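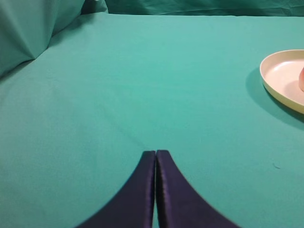
The arm has a name now. I held out until March, on the theory that you shouldn't name anything you might have to throw in a dumpster, but "the arm" was getting confusing in a house where two other arms do most of the work. So it's Palomino, after nothing in particular, and it can pick up a foam block six tries out of ten.

The fingers are the part I'm proudest of and also the part I've redone the most. Version 19 is on there at the moment. The early ones were straight little paddles that flexed as soon as they touched anything heavier than a sock. These are wide at the base and narrow down to a squared-off tip, and they finally close side by side instead of crossing over each other like nervous legs. I printed them at Pludwood, the shared shop over in Millholm, where the good printer is booked solid by people making planters.

The teal cloth was supposed to be a quick fix. The bare table confused the camera (every scratch was an object, and every object was a scratch), so I bought enough fabric to cover it and hang a curtain behind. I bought far too much. The extra lives in a heap at the back, and I keep meaning to hem it, and I don't own a sewing machine. It does pick up every thread in the building, so now the lint gets detected – with great confidence, I might add.

Current job: go to the plate, close on the thing in the plate, come back. I have 578 logged attempts and threw out 123 of them for reasons that were mostly me, leaving 455. Left to right it does fine. Reaching over a rim is another matter. It likes to come in low and push the plate politely across the table.

My next change is to the approach height, in a branch I've called Hevia so I can find it again. If that doesn't do it I'll try a flatter plate, and I will not be taking comments on whether that's cheating.

Posted 2023-10-05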